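February 4, 2025

Okay, so today the right arm scared me a little and I'm still kind of wound up, which is why I'm writing this instead of sleeping.

We're doing the fish task for Canden all this month. Left arm holds the net, right arm steadies whatever needs steadying, pink fish go in one bucket and green ones in the other. It sounds like a toddler's bath game and I love it! Except the Drumix controller has started dropping the force limit on the right side, and when that goes, the arm just keeps pushing down like the bottom of the tray isn't there.

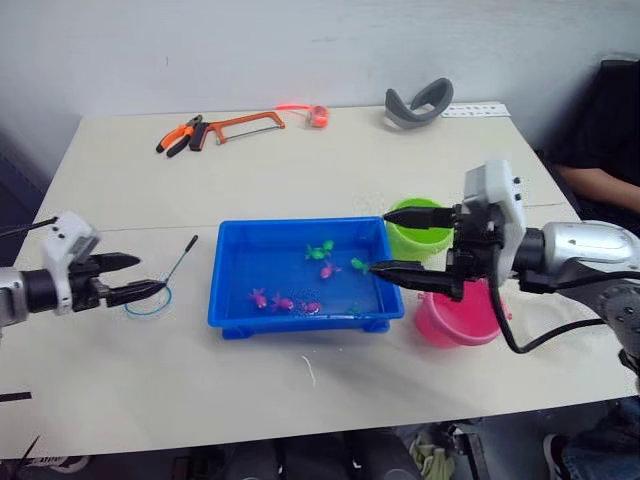

Muireann Ó Riain thinks it's the cable and not the controller at all, and that we should stop blaming the software until someone swaps the thing out. She said the same about the last fault (and was right, ugh).

Anyway, the bad one came on run 20. The arm went down for a green fish, hit the plastic, and didn't let up. The tray skidded, water slopped everywhere, and I grabbed for the stop button and missed it the first time. Missed it! It was 3 seconds before the thing quit moving, and I had my other hand on the table the whole time like an idiot. Not doing that again. 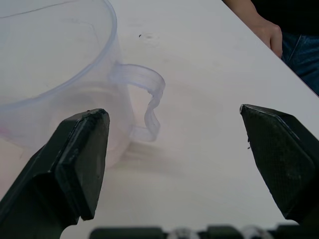 So I went back through the log after we'd mopped up, and the limit had dropped out five times this morning without a single warning on the screen. Five! The runs looked fine, so we just kept going. I'd set the alarm threshold at 200 back when we were testing on the foam blocks and never brought it down for the tray (my fault, I wrote that in the report too).

The left arm has been an angel, by the way. Not one dropout in its log, net and all.

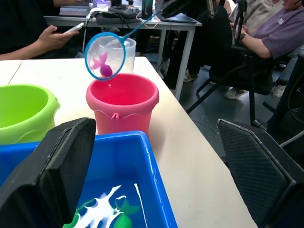 Are we running tomorrow? Only the left arm, at low speed, until the cable's been changed and the stop button is bolted down where I can reach it.

I already moved the chairs back from the table. Sangkhawat is sending the new cable, and I need to remember to bring towels, the big ones, plus dry socks.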